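Pre-run software check, bench 2, with my comments 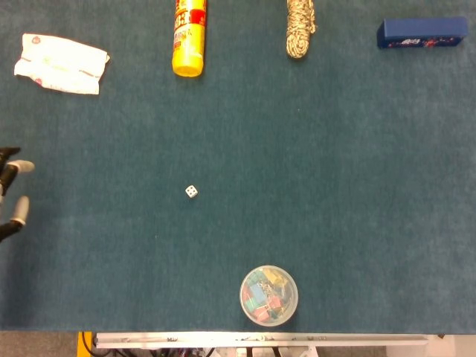

Boltier reckons we should check the planner before perception, as a stale collision map wastes more of the morning. Fair call, so I've swapped the order this month.

1. Planner: collision map reloaded after the Pruto update. OK. Took two goes, the first one timed out at 2000 ms (grr).

2. Speed limit in the Drovari config matches the sheet. OK.

3. Perception: every item on the felt gets a mask. Mostly! The die is the one I worry about, it's so small it drops out whenever the depth filter is set above 4. Left it at 4, please don't touch.

4. Clear plastic tub: depth comes back patchy. FAIL. I've masked the whole tub as a keep-out zone for now, clips and all.

5. Soft stop from the Llewellyn console. OK, tried it 16 times and it halted every time.

6. Log folder has space. Nearly full, I'll clear it after lunch.

Signed off for low speed only until item 4 is sorted.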